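2023-02-26

Sunday, and I should be folding laundry, but the budget request is due and my brain won't drop it, so here we go, getting it out on paper before I open the spreadsheet again.

So. The gripper question. I have been going back and forth on this since January and I think I finally know what I want, which is a relief, because for weeks I've been the person in every meeting saying "well, it depends." (It does depend! But you can only say it so many times before people stop inviting you.)

The job is pulling old hard drives out of servers. That's it, that's the whole thing. Racks come in, drives have to come out, get logged, and go to the shredder or the resale pile. We've been doing it by hand and it is exactly as boring as it sounds. The last big lot was 503 drives and my thumbs hurt for days. The drives sit in those plastic caddies, and every server maker has a different idea of what a caddy should be, so anything we buy has to cope with a latch on the left, a latch on the right, a handle that swings, a handle that doesn't.

We already have the arm and we already have a gripper, so the money this year goes to everything around them. I keep having to explain that part. An arm by itself is a very expensive coat rack. You need fingers that fit the thing you're picking up, you need something to hold the server still, you need somewhere to put the drive down, and you need spares of all of it. I had a line for fingertips in last year's plan and it got cut as "accessories," and I am still a little sore about that.

Friday I spent most of the afternoon at the bench with my notebook, writing down what's missing. I wanted to do the list while standing next to the actual hardware this time, since my desk lists always forget something dumb like hose clamps. 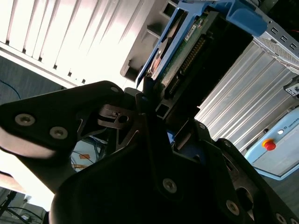

Filed under: Work, robots, money

The blue caddies are the ones I'm planning around first. They've got a nice big bright handle that sticks out, so there's something to grab, and they're most of what's in the next lot anyway. What worries me is the circuit board side. It's right there in the open on the underside, gold pins and all, and our finger plates are hard black things with screw heads on them. I don't love that near a drive somebody wants to resell. So soft pads go on the list, top of the list really, and I want enough of them that we can wear them out and swap them without filling in a form.

Istetti quoted me 80 a pair for the pads. That sounded like a lot until I priced out having them cast locally, and then it sounded fine. The catch is they come with their own screws and I have no idea yet if they'll line up with the holes we have. I've written and asked for a drawing. If the drawing says no, then we're into an adapter plate, and an adapter plate is a week of somebody's time plus a thing that makes the fingers thicker, and thicker is bad when you're reaching into a tight bay.

The other big one is the fixture for the chassis. Kashindye makes a clamp table I like, and it's 2247 dollars before shipping, and I've gone round and round on it. We could build one out of extrusion. We've built everything else out of extrusion! But I did the math on hours last night in the bath (I know) and the homemade version only comes out cheaper if it works the first time, and my record on that is poor. The chassis metal is thin and full of slots and vents, so you can't just crank down on it wherever you feel like. The Kashindye one has wide jaws. I'm putting it in. If they cut it, they cut it, but I'm going to make them look me in the eye.

Then the small stuff, which always adds up more than I think it will:

spare cables, both lengths
cable sleeves or those Velcro wraps, the good ones
a bin for drives that lets them stand up on edge
17 barcode rolls, that's the box size from Fikix, they won't split it
another emergency stop for the far side of the bench
blinds that really block the light, or film for the window

The window thing sounds like me being fussy but it's not. When the sun comes in, that whole corner goes white, and if we add a camera system to find the latches (which is the plan, second half of the year) it's going to have to look straight past that glare. Better to buy some film now than spend the fall blaming the software. I put it under "facilities" and I'm hoping facilities doesn't notice until it's approved.

The second stop button might get a fight too. There's one on the control box, red on yellow, very easy to see, and I expect somebody to ask why one isn't enough. Well, the new table would put a person on the other side of the arm, is why. I'm not going to argue about that one. It goes in or the table doesn't.

What I decided to leave out: the Flurkiline tool changer. It hurts me to write that. It's such a nice piece of equipment, you click one gripper off and another one on, and I've watched the demo video more times than I'd like to admit. But we'd need a second gripper for it to make any sense, and then pads for that one, and then the bench is too small -- and suddenly I'm asking for a new room. Next year, maybe. I saved the quote in a folder called LATER along with the standing desk and the good label printer.

I also need to remember to put in something for training. Last time I forgot completely, and the arm sat with a dust cover on it while we waited for an open slot in a class. Two seats would be great, one would do.

Things to check Monday before I send it:
does the clamp table need its own air line
shipping on the pads, they never put it in the quote
whether "spares" can be its own line or has to hide inside something
old caddy drawings, I think they're on the shared drive, in the folder with the terrible name

I feel better having written it down. Total still makes me a little queasy and I haven't even added tax. Going to go fold the laundry now and then maybe open the spreadsheet after dinner, or maybe not, there's half a lasagna in there and I've earned it.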